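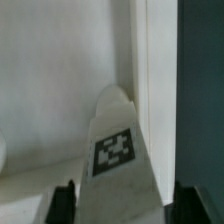

Molline two-finger gripper kit, with tagged practice pieces

In stock. Ships with the revised fingertip set (see the long story further down, please do read it before you order spares).

Hi, Laimutė Kivi again. I run the small-parts side of the Skillimico shop, and the Molline is the kit I get the most mail about, partly for good reasons and partly for one that kept me up at night this June. I'd like you to have both before you put it in your cart.

What you get

2 black fingers, already fitted
1 wrist camera bracket (camera sold separately)
3 white practice pieces, each with a printed square marker on the front
1 sheet of spare markers
1 hex key and a bag of screws
The printed setup guide, second version

The practice pieces are what sell it for most people. You stand one up in front of the arm, the wrist camera finds the black-and-white marker, and your program works out where the piece is and how it's turned. Then you go in with a finger on each side and close. It's a lovely first job for a small arm, and I still get a kick out of it every time I set one up!

About the dropped pieces

OK, so here's what went wrong. Early buyers started writing in to say the gripper would close on a piece, lift it, carry it a little way and then let go. The motor was still on and there was no error on the screen, just a piece on the floor (or in one case in somebody's coffee, sorry again). My first guess was bad marker readings, and I sent a few of you off to reprint your markers and fiddle with your lamps. That was wrong advice and I apologize for the wasted evenings.

It was Heino Lepik in our repair room who found it. He set up a kit on the bench and ran the same pick 100 times with the old fingertips. The drops didn't start right away. They came in toward the end, and always when the arm was going in at a slant. The practice pieces get wider toward the bottom, so if the fingers come in tilted, one tip touches low down before the other one has touched anything. All the push goes through one small patch of the pad. The glue under the pad creeps, the pad slides a hair, and after enough of that you've got a finger that looks perfectly fine and holds almost nothing.

What made it worse is that our software counted "fingers stopped moving" as "piece is held." So a bad grip got reported as a good one and the arm took off at full speed. That part is the safety matter, and it's the bit I lost sleep over. A light practice piece flying off a small arm is a nuisance. Somebody's metal part wouldn't be.

What we changed

The pads are now screwed on from behind as well as glued. Heino ran the new ones through 253 picks at the same nasty slant and didn't get a single drop, and then he wanted his bench back.

The control software (Novach 2) now checks the grip again after a short lift. If the fingers have closed any further since the first check, it stops, lowers the arm and waits for you. It makes every pick a touch slower and a couple of you have grumbled about that. I'm leaving it on. You can turn the speed up elsewhere.

The setup guide has a new page on lining up. Short version: get the marker as square to the camera as you can before you close. If it looks badly skewed on your screen, back off and turn the wrist first. The marker can still be read from well off to the side, and that's exactly how people get caught, me included. Being able to read it doesn't mean you're lined up to grab it.

If you have an older kit

Look at the back of the fingers. Two small screw heads behind each pad means you have the new ones and can skip all this. Smooth back, no screws? Please stop using it for anything heavier than the practice pieces and write to us. The replacement set is free, postage too, and you don't need your receipt.

While you wait:

Switch the arm off at the wall before you touch the fingers. The stop button in the software isn't enough, the fingers can still move.
Press each pad sideways with your thumb. If it shifts at all, take the fingers off.
Keep the travel speed on the lowest setting.
Don't reglue the pads yourself. I tried it with three kinds of glue and made a mess of all of them.

Scuffs and smudges

I get asked this a lot, so: gray smudges on the white pieces are normal with use and aren't a reason to send anything back. Wipe them with a barely damp cloth and stay away from the marker, as the ink doesn't like water. Once a marker's black border is scratched through, swap it for one off the spare sheet and leave the thin white margin on when you cut it out. People love trimming that margin off! The camera needs it.

Will it fit my arm?

It fits the Baranauskienė small arm straight out of the box. For other arms you'll want the adapter plate, which is on its own page along with the hole spacing. If you're not sure, send me a photo of the end of your arm with a ruler next to it and I'll tell you.

Returns on unused kits are fine. Returns on kits that dropped something are also fine, and please tell me what it dropped and which way the wrist was turned. Heino keeps a list by the bench and he does read it.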